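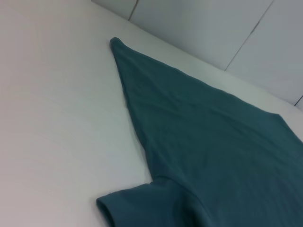 pebblewash
Not buying it, sorry. Every couple of years somebody rediscovers the "cold water only" rule and suddenly the rest of us have been wrecking our shirts since birth. I've run darks on warm for as long as I've had my own machine and they fade at the same speed as everyone else's.

tern_and_gull
You don't know what speed everyone else's fade at, though. You only know yours.

pebblewash
Fair. But the original poster doesn't know either, and he's the one telling people to change what they do.

mossback44 (original poster)
I'm telling people what I did. Two dark green cotton tees, same order, both from Aerts. One went in cold and got line dried, the other went in warm and got the dryer on medium. Started in July. The warm one looks chalky at the shoulders and along the hems now, and the cold one looks close to new. Take it or leave it.

quillon
Two shirts. Did you wear them the same amount? Same detergent? Did either one get hung outside in full sun? I ask because sun will bleach a dark shirt faster than any washer setting, and "line dried" covers a lot of ground.

mossback44
Indoor rack in the hallway. Same detergent, Grelevine Darks. Wore them about the same, I think. I didn't keep a diary.

quillon
Then you changed two things at once, wash temperature and dryer. My money is on the dryer. Look at what's in your lint trap. That used to be shirt.

dunlin
Agree with quillon. The chalky look on cotton is mostly broken fibers standing up on the surface and catching the light. The dye is still in there. You can test it, wet the shoulder with your finger and see if the color comes back. If it goes dark and even, you've got abrasion and no detergent on earth is going to fix it.

mossback44
OK, just tried that on the warm one. It goes dark when wet.

pebblewash
It's cloth. All cloth goes dark when it's wet.

dunlin
Dark AND even is the point. Compare it to the inside of the hem.

harrowgate_sue
Can we talk about Grelevine for a minute? The bottle says "color lock" and doesn't say what locks what. I paid extra for it for a year and went back to the store brand and saw no difference at all. Also it smells like a dentist.

tern_and_gull
I like the smell. And I do think the dark detergents help some, because they leave out the brighteners. Regular stuff puts a bluish cast on dark greens and browns.

harrowgate_sue
So does my store brand "free and clear" and it's half the price.

bobbin_low
My mother swore by vinegar in the first wash to set the dye. Has anyone tried that?

quillon
Vinegar doesn't set the dye in a factory-made cotton shirt. Whatever was going to be fixed got fixed at the mill. It'll rinse out some leftover soap, and that's it.

bobbin_low
Well, her shirts lasted.

quillon
So did the shirts of a lot of people who never used it.

pebblewash
Has anyone here measured anything? Zodley had a page claiming their tees hold color for 200 washes. I wrote and asked how they tested it. Got a coupon back.

dunlin
200 is four years of weekly washing, near enough. The collar would go first.

harrowgate_sue
The Homuscombe place on the highway told me to turn everything inside out and stop overfilling the drum. It's the only advice I've had on this that cost nothing. I do notice less fuzz on the outside. Could be wishful thinking.

tern_and_gull
Inside out works for me too. Spin speed matters as well, I think. Mine goes up to 1-something thousand and I keep tees lower.

pebblewash
And you've compared?

tern_and_gull
No. You got me.

mossback44
Fine, here's the plan. Two more shirts, same color, both washed cold, one in the dryer and one on the rack. Everything else the same, and I'll write down the wears this time.

quillon
Swap which one you wear first each week or you'll end up favoring one.

pebblewash
I'll still say two shirts is two shirts. But post it when you have it.

bobbin_low
I'm doing the vinegar anyway.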